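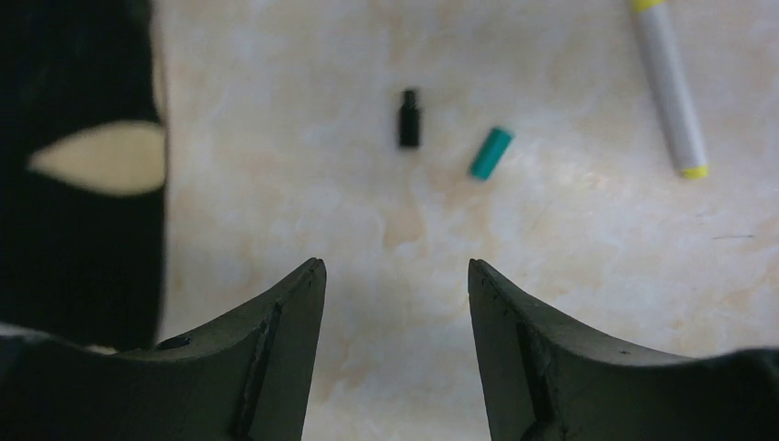
Section 3. Tabletop Pick Setup and First Run

Applies to: Grekden training arm, two-finger gripper, wrist camera fitted
Used by: Løken Robotics Club, student bench
Revised 13 September 2026

3.1 Before you start

This section covers preparing the surface, placing the work items, checking the wrist camera view and running one slow pick. It assumes that the arm has been bolted down and homed as described in Section 2. Do not continue if the homing step ended with a fault.

You will need:
Small items for picking, such as short cylinders and a marker
The club laptop with Pramach control software installed
Safety glasses for each person at the bench
The team logbook

CAUTION: Keep hands, hair and sleeves outside the taped line whenever the motor light is on. The gripper closes without a warning sound.

3.2 Preparing the surface

1. Turn motor power off at the bench switch.
2. Wipe the surface with a dry cloth. Remove crumbs, threads and eraser dust.
3. Check the surface under the camera for marks that could be taken for an item. A patterned surface is allowed. Expect more false detections on a mottled pattern than on plain paper, and raise the contrast setting one step if they appear.
4. Move tall objects to the side. A large dark object next to the work area can hide the gripper fingers in the camera view, and its outline may be joined to that of a finger.

3.3 Placing the items

1. Lay each item flat on its side. Do not stand cylinders on end for the first run.
2. Leave clear surface between items. The gap must be wider than one open finger.
3. Place the short items nearest the center line, beyond the fingertips. Long items, such as a marker, go farther out.
4. Do not line up all the items in one direction. The pick program has to find the angle of each item, and a mixed layout is a better test.
5. Write the layout in the logbook, including item colors.

Note: Black items show up well on a light surface but can be confused with the fingers when the two overlap in the view. Start with a colored item if the team has one.

3.4 Checking the wrist camera

1. Turn motor power on and select MANUAL.
2. Open the gripper fully.
3. Start the camera on port 3021.
4. Confirm that both fingertips are visible in the lower part of the view, one on each side, at nearly the same height. If one tip is clearly higher, loosen the camera bracket, level it and tighten it again.
5. Confirm that the space between the fingers shows bare surface only.
6. Check focus. Slight blur on the items is acceptable at travel height. If the outlines of two items run together, lower the arm in small steps until they separate.

Note: Do not wipe the lens with a shop towel. Use the cloth in the camera case.

3.5 Running a slow pick

1. Set speed to 20 percent.
2. Select one item on the screen. The software draws a line along its long axis.
3. Check that the line agrees with the item. If it is crossed or tilted, cancel and select again.
4. Assign one person to the stop button. This person does nothing else during the run.
5. Press RUN.
6. Press STOP if a finger touches the surface, a second item moves or the arm passes the taped line.
7. After the lift, wait 2 seconds before starting the place motion.
8. Record the result as PICKED, SLIPPED or MISSED.

Repeat until the same item has been picked 3 times in a row. Then change its angle and repeat. Teams entering the Plisden qualifier in March must complete this step with at least one long item.

3.6 Common faults

Gripper closes beside the item: the camera bracket has moved. Repeat 3.4, step 4.
Item rolls away on contact: one finger arrives first. Center the approach and reduce speed.
Software selects a spot on the surface: clean the surface, raise contrast one step and scan again.
Marker tips down after lifting: the grip point is too near one end. Move it toward the middle of the shaft.

CAUTION: Turn motor power off before reaching in to recover a dropped item. Pausing the program does not remove power from the gripper.

Continue to Section 4, Sorting by Color.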